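A fan-made stop-motion short based on the animated fantasy series Rendalau has been posted online in full. The 29-minute film was put together by Haris Berisha, who worked on it in the evenings - mostly at his kitchen table - and used up to 300 paper puppets. It follows Nouri, the ferry pilot from the show's second season, on a trip home to Tarnitz that viewers never got to see.

Berisha said he wanted to give the character a proper goodbye.

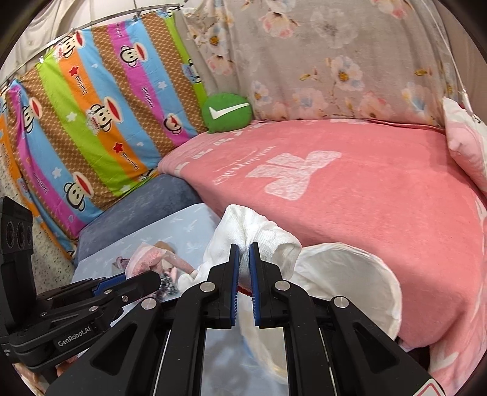 The short has no dialogue, only music and sound effects. A longer cut with two extra chapters is planned for September.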